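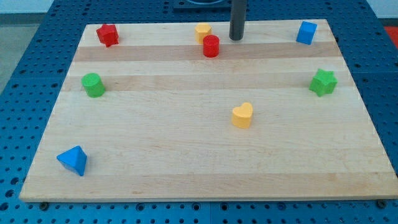 A customer in Havville wrote to us that her blocks became sticky after one week, and she asked if the paint was bad. The paint was good. The blocks had been washed in a bowl of water, and the board too. Please read this section before the first use of your Nostimen shape set.

4. Preparing the board and the blocks

4.1 Choose a flat, steady table. The board must lie with its full underside on the table top.

4.2 Wipe the board with a soft, dry cloth. Always wipe along the grain of the wood.

Note: The board is glued from strips of wood, so the color can change a little from one strip to the next. Darker bands are natural and are not a fault.

4.3 Put the blocks on the board with the flat face up – the star and the hexagons also stand this way. Leave enough space for fingers between them.

4.4 Let the child look at the blocks first. Then ask for one block by color and shape together, for example "the green star" or "the blue cube".

4.5 When this is easy, ask for two blocks of the same color but different shape.

CAUTION: Small blocks are not suitable for children who still put things in the mouth. An adult must stay at the table.

5. Cleaning and keeping

5.1 For a dirty block, use a cloth which is only slightly damp. Dry the block immediately with a second cloth.

5.2 Do not put any part in water or in the dishwasher.

5.3 Keep the set in a dry room, not warmer than 25 °C and not beside a heater – the board can bend.

If a block has a crack or a sharp edge, take it out of the set and write to Flaltgate for a new one. Please name the shape and the color in your letter.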